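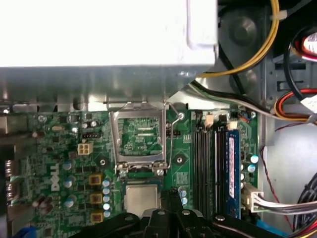 *Jilesside FC – Performance Analysis Department*

## 3. Setting up the Sipos match-tracking vests

The sales sheet says the vests work straight out of the bag. Ours didn't, so follow these steps before the first preseason session in June.

1. Charge every unit overnight. The light goes green well before the battery is full, so don't trust it.
2. Open the Sipos desktop program and enter the club code, 1577.
3. Assign one unit per player and write the squad number on the pocket tape. Units swapped between players will file one man's sprints under another man's name.
4. Set the pitch corners by walking them with a unit in your hand. The "auto-detect pitch" button put our left touchline in the Hoddale parking lot.
5. Leave the units outdoors, switched on, until all of them show a satellite lock.
6. Run a 300-yard test along the touchline and compare the reading with the measuring wheel. If it's out by more than 3 yards, repeat step 4.

**Note:** The "fatigue score" is a number from 1 to 100 and the supplier won't say how it is worked out. Krisztina Kiss has asked twice. Until we get an answer, it stays off the coaches' report – distance and top speed only.

**Caution:** Don't install update 39 on a match day. It clears the player list.

Goalkeepers can wear a vest if they want to. The dive count is mostly guesswork, and it scored Erow's keeper for tying his boots.

Questions about exports go to Ishbel Yule.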